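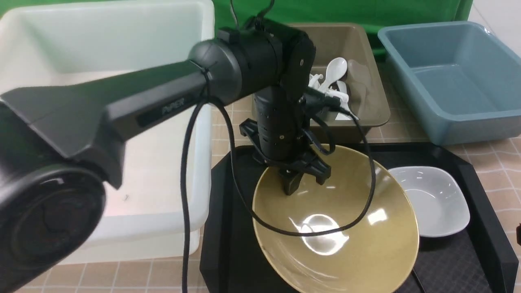

Kerkesham Pottery Studio: Bowl Care FAQ
Last updated 7/27/19

Can I put my bowl in the dishwasher?
Yes, on the top rack. Pieces with gold trim should be washed by hand.

Is the glaze food safe?
All of our glazed bowls, plates and mugs are food safe. Items marked "decorative" on the base are not meant for food.

Can it go in the oven?
Stoneware can go up to 350 degrees if you start with a cold oven. Do not move a bowl straight from the fridge to a hot oven.

How do I get rid of gray marks from forks and spoons?
Make a paste of baking soda and water, leave it on for 15 minutes, then rub with a soft cloth and rinse.

Why is my color different from the one in the shop?
Glazes vary from one firing to the next. If you need a matching set, order all the pieces together.

What sizes do the Nomby bowls come in?
There are 3 sizes. The largest is 33 cm across.

My bowl arrived broken. What now?
Email us within 2 days with your order number and a photo. Keep the box until you hear back.

Do you ship outside the country?
Not at this time.

Can I return a bowl I have used?
No. Unused items may be returned in July and all other months except December, when the studio is closed.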